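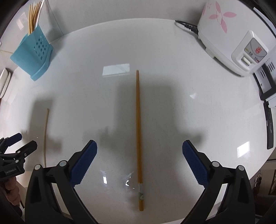

The Gavdale kitchen writes that it cannot support the proposal as circulated, and asks that the list consider the following before the matter goes any further.

> To: Shared Dining list
> Subject: Reusable tableware at the four sites, proposed arrangements from March
>
> Colleagues,
>
> The Dining Services Office proposes to end the purchase of disposable cutlery, chopsticks and bowls at Zivness, Nendby, Talavera and Gavdale. Each site would receive an opening stock of reusable items, to be washed on site and counted once a month.
>
> The opening stock would be 400 place settings per site. A place setting means one fork, one knife, one spoon, one pair of chopsticks and one bowl.
>
> Sites would be charged for replacements beyond an allowance of 18 settings a month. The charge would be taken from the site's own supplies budget.
>
> Comments are invited from all sites. If no objection is received, the arrangements will take effect at the start of March.
>
> Dining Services Office

We have no quarrel with the purpose. Our kitchen stopped buying plastic forks some time ago, and the diners accepted the change with very little complaint. Our objections concern the opening stock, the washing, the allowance and the treatment of chopsticks, and we take them in that order.

Opening stock

The same number has been proposed for every site, although the sites are not the same. Our dining room seats 261 at one time, and on a full day the seats are filled more than once between opening and the end of lunch. Four hundred settings would carry us through the first sitting and part of the second. After that we would depend on the speed of the dishwasher, and our dishwasher is the oldest of the four.

Nendby, by contrast, serves one sitting and sends a good part of its meals out in covered trays. It is hard to see what Nendby would do with 400 bowls. We understand that its storage is a single cupboard beside the service door, and that the cupboard is already in use for table linen.

We ask that the opening stock be set site by site, according to the number of seats and the number of sittings. If the office prefers a single rule, one and a half settings for each seat would be a fair starting point for any site with more than one sitting, provided the washing can keep pace.

Washing

The proposal says that items will be washed on site. It does not say when, or by whom. At present our evening staff run the last load and leave the racks to dry overnight. Under the new arrangements a load would have to be run during service, which means that one person must leave the serving line at the busiest part of the day. We can do this if the rota is changed, but the rota is set centrally and we have no authority to change it ourselves.

There is also the question of drying. Forks and spoons come out of our machine nearly dry and can go straight back into the trays. Wooden and bamboo items do not. They hold water, and if they are stacked while damp they begin to smell and, in time, to split. They need open racks and a place to stand them. We have room for one such rack, above the vegetable sink, and would need it fitted before the start date.

We would also ask the office to confirm whether our rinse temperature is acceptable for the new bowls. The supplier's sheet that was attached to the first notice refers to a different machine from ours.

The allowance

An allowance of 18 settings a month may well be right for a small site. For a large one it is low. Small items are lost in ordinary ways: they are scraped into the food waste with the leavings, they go back to offices in lunch bags, and they fall behind the tray rail, where they stay until the rail is moved for cleaning. In the last month for which we kept a record we were short 44 spoons and only a handful of knives. Under the proposal it is not clear how that would be counted. If a missing spoon counts as a missing setting, we would have gone well past the allowance on spoons alone. If a setting is counted only when all of its parts are missing, we would have lost almost nothing.

We do not think that either reading is what the office intended. Our suggestion is that each kind of item be given its own allowance, with the highest for spoons. This would be more work on the day of the count, but it would show the office what is being lost and would avoid a site being charged for forks that are still in the drawer.

We further ask that the charge not apply at all during the first quarter. New habits take time to settle, and the diners will need reminding. A site should not lose part of its supplies budget while the signs are still being put up.

Chopsticks

The inclusion of chopsticks in every place setting appears to have been decided without asking the kitchens. We serve noodle and rice dishes on two days of the week. On the remaining days chopsticks are not put out, and they are seldom asked for. We would therefore be storing, counting and replacing a large number of items that are used less than half the time.

We would prefer to hold chopsticks as a separate stock. The number can be smaller than the number of forks, as many diners choose a fork whatever is being served.

On the material, the proposal is silent. Our cooks have used several kinds and offer these remarks for the benefit of the other sites.

Plain bamboo is cheap and light, and it is pleasant to eat with. It does not last well in a commercial machine. The tips become rough, and rough tips are difficult to clean properly.

Finished wood lasts longer if it is washed by hand and dried upright. In a machine the finish dulls, and painted bands or patterns near the thick end wear away. This matters more than it may seem, for the pattern is how the pairs are matched when they come out of the wash. Once it has gone, staff spend time comparing lengths.

Metal stands up to any amount of washing. Some diners find it slippery, particularly with noodles, and a few find it too warm to hold when it has been resting in soup. It is also heavier, and a full rack is awkward to lift.

Molded composite is the compromise most often recommended to us. It can be washed with everything else. The better kinds have a slight texture toward the tip, which helps with the grip, and the plain kinds are all identical, so that any two will make a pair. We would be content with this last kind, in a single color and a single length at all four sites. It would allow one site to lend to another without sorting afterward.

Whatever is chosen, we ask that it be the same everywhere. When Talavera and Zivness bought separately the year before last, the two stocks became mixed after the joint supper and were never fully separated. Both kitchens still have drawers of odd lengths.

The count

A monthly count is reasonable. The proposal does not name a day, and we would urge the office not to choose the last working day of the month, when the stockroom inventory is already due. A Sunday would suit us well, as the dining room is closed and every item ought to be in the building. We recognize that the other sites open on different days and that one day may not suit all of them. The office could let each site choose, on the condition that it keep to the same day from month to month.

It would also help to have one form. The draft form has a line for settings and no line for separate items. If our suggestion on allowances is accepted, the form will have to be drawn up again in any case, and we would be willing to prepare a version for the other kitchens to look over.

What we ask of the list

First, that the other three kitchens say whether they share our concern about the opening stock. Nendby in particular has not yet written, and its position is nearly the opposite of ours.

Second, that the Dining Services Office treat this message as an objection for the purposes of the last paragraph of its notice, so that the arrangements do not take effect by default.

Third, that the start be put back until the drying racks are in place. We would have no difficulty with a start by stages - bowls first, then cutlery, then chopsticks - if the office wishes to keep to March for at least part of the scheme. Bowls give us the least trouble, and they make up the larger share of what we now throw away.

We would be glad to have the matter placed on the agenda for the next kitchens' meeting, and can attend at any time after two in the afternoon. Replies may be sent to the list or directly to the kitchen office.

Kitchen Office, Gavdale

You are receiving this message as a subscriber to the Shared Dining list. Replies go to all subscribers. To change how you receive messages, or to leave the list, write to the list office from the address at which you are subscribed.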